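Wimari Home Notes
Workshop and worktop tips
12/03/2025

Standing a picture frame on a table so it stays put

A frame on the wall is easy enough: one hook, a spirit level, done. A frame on a table is a different sort of job and I love it, because you can change your mind as often as you like! I keep printed sheets in small frames all over the workroom (conversion tables, the glue drying chart, Amna Malik's list of thread sizes) and most of them have gone over at one time or another. These are the tricks that have stuck.

Start with the leg

Open the leg as far as it wants to go and no further. If it has a ribbon stop, check the ribbon is tight before you let go. A leg that only half opens gives you a frame that stands nearly upright, and nearly upright is the worst angle of all — one nudge of the table and over it goes on its face. If the hinge has gone floppy, a strip of parcel tape across the inside of the fold will stiffen it for months.

Press the foot of the leg down and give the top corner of the frame a gentle push with one finger. A bit of rocking is fine. If it slides, see the bit about cloths further on.

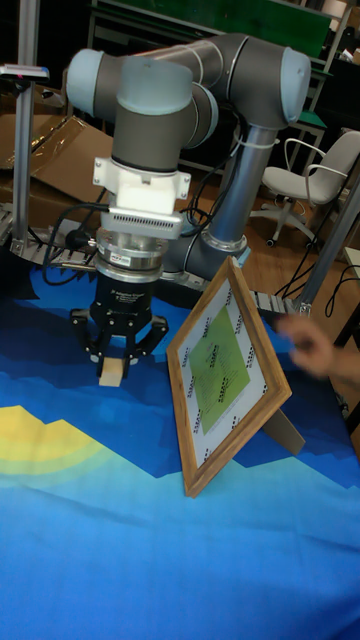

Light brown frame propped on the blue patterned cloth, with a little wooden block nearby.

Cloths, mats and wrinkles

I do like a patterned cloth under things, the brighter the better, but wrinkles are the enemy. A frame with one corner on a fold will lean, and you'll blame the leg when the leg is perfectly innocent. Smooth the cloth out from the middle with the flat of your hand, then set the frame down. Don't drag it into place or you'll push up a fresh ridge in front of it.

Slippery cloth? Cut a piece of rubbery drawer liner a little smaller than the base of the frame and lay it underneath the cloth. Bram Vanhove swears by two dabs of reusable putty on the bottom edge instead. Both work, though the putty does pick up fluff.

If you're buying a cloth, go big on pattern. Pencil marks, crumbs and small glue spots all vanish into a busy print. Pale plain ones show everything.

Angle it for the person reading

Sit down where you normally sit, then turn the frame until you can read it without leaning. So many people set a frame square to the table edge out of habit and then spend the whole afternoon craning round at it. A slight turn also helps with glare from the window (Fouzia Bajwa takes the glass out of hers altogether, and for a sheet you can reprint I think she's right).

Small print wants a strong contrast. Dark type on light green is lovely and easy on the eyes, and a white border round it stops the whole thing looking cramped inside a wood-grain frame.
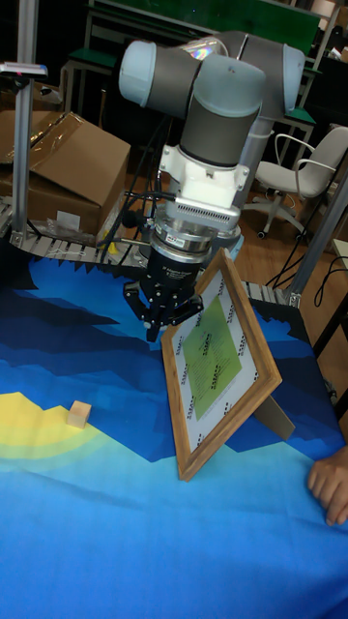 Dark print on light green with a white surround, turned towards the lower left. The little cube is over by the yellow curve.

Keep a few wooden blocks handy

Small offcuts are so useful! Sand the edges, leave them bare, and keep 8 or so in a jar. They'll wedge behind a lazy easel leg, hold down the corner of a cloth, or keep two frames from knocking together. Pale wood shows up nicely against a blue cloth too, so you won't lose them.

Dusting

A dry paintbrush gets into the inner corners far better than a duster. Hold the frame by its sides while you do it and brush towards yourself. For bare wood, a barely damp cloth once a month is plenty, and leave it lying flat until it has dried.

Next time: Nighat Mengal's way of mending a split mitre with thread and a clothes peg.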